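When the defendant does not come to court

A trial held without the accused is an uncomfortable thing. The Stommont district court heard 294 criminal matters last year, and in 41 of them the dock was empty on the first morning. Each time the judge had to choose between waiting and going on.

Those who favour waiting say that a person has the right to answer the charge face to face. That right deserves respect. It should not, however, become a means of delay. In the Collcombe fraud case, the hearing was put off for 11 months while witnesses changed jobs, moved away and began to forget.

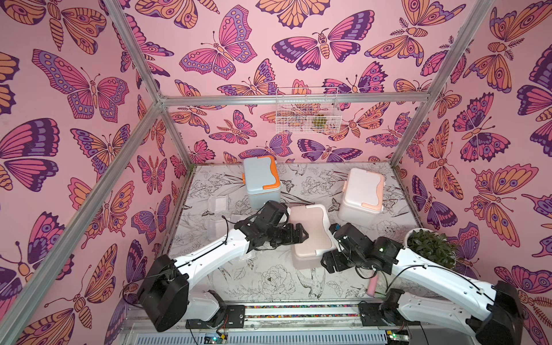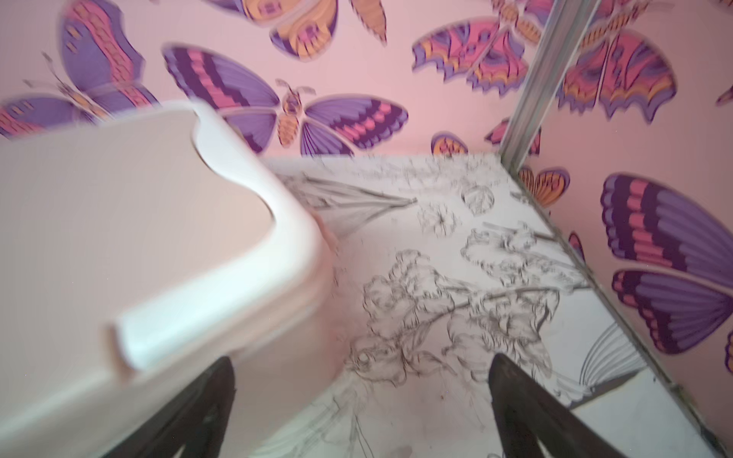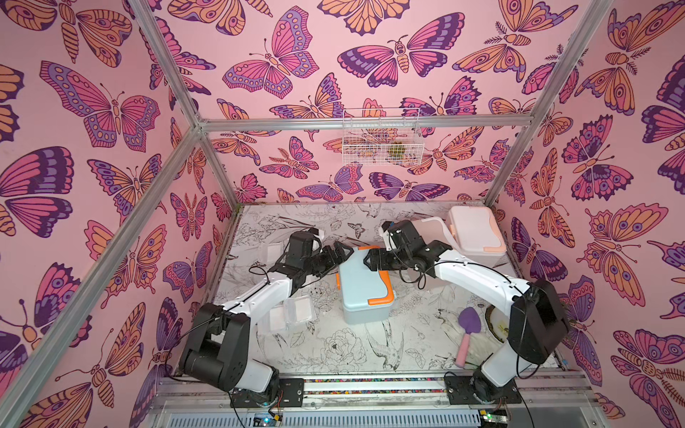
The law in Prondia already allows a judge to proceed once proper notice has been served. The difficulty lies in what counts as proper. A letter left at an old address should not be enough, and a court should be required to record every attempt it has made to reach the accused.

Legal aid must also follow the case. Counsel who defends an absent client needs more hours, and the present fee of 300 dollars does not cover them. Parliament should raise it before the autumn sitting.

Finally, anyone convicted in their absence should have a clear right to a new hearing if they can show they never knew of the first. The Thongsuk appeal, due to be heard in July, will test whether that right exists at all.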